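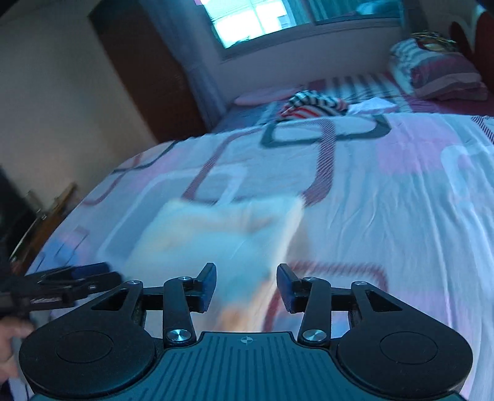 4. Washing and drying your bed linen

Read this section before the first wash. It covers cotton and cotton-blend sheets, duvet covers and pillowcases in the Flurkurero range. It does not cover duvets or pillows themselves (see section 6).

4.1 Before the first wash

1. Take the linen out of its packet and check the sewn-in label. If the label and this guide disagree, follow the label.
2. Undo all buttons and poppers, then turn duvet covers and pillowcases inside out.
3. Wash printed and plain white items separately for the first 2 washes. The packet may say "colourfast". Treat that as a hope until you have seen the rinse water for yourself.

Note: New cotton shrinks. We are often asked whether a "pre-shrunk" sheet will stay the size it was sold at. Some do. Measure yours before and after if it matters to you, and keep the receipt until you have.

4.2 Washing

1. Fill the drum no more than two-thirds full. A king-size set is usually a full load by itself.
2. Choose 40 degrees for ordinary use. Use 60 degrees after illness, if the label allows it.
3. Measure the detergent. The line on the cap is drawn by the people who sell the detergent, so start with less and add more next time if the wash comes out dull.
4. Leave out fabric softener. It coats the cotton, and towels washed with it soak up less water. Sheets feel softer for a day or so, and we have yet to be shown that it lasts.
5. Spin at 800 or below for printed cotton.

Caution: Do not use chlorine bleach on printed linen, including prints on a white ground. Products sold as "colour-safe" should be tried on an inside hem first.

4.3 Drying

1. Shake each item out as soon as the drum stops.
2. Peg sheets by the hem, folded once over the line.
3. If you use a tumble dryer, choose low heat and stop while the hems are still slightly damp.

Caution: Clear the lint filter before every load. The "self-cleaning" kind needs clearing too.

4.4 Creases

"Easy care" on a packet means fewer creases — it has never meant none. Smooth the sheet by hand while it is damp, or iron on the reverse at the setting on the label.

4.5 If something goes wrong

Colour has run: keep the items wet and wash again at once. Do not tumble dry.
Fitted corners slip off: check the depth of the mattress before blaming the elastic. Toppers are the usual cause.
Bobbling: more common in blends. Fabric shavers remove it for a while and also remove some of the sheet.

Revised 2022-11-23 by Rhona Rennie. Replaces the December leaflet.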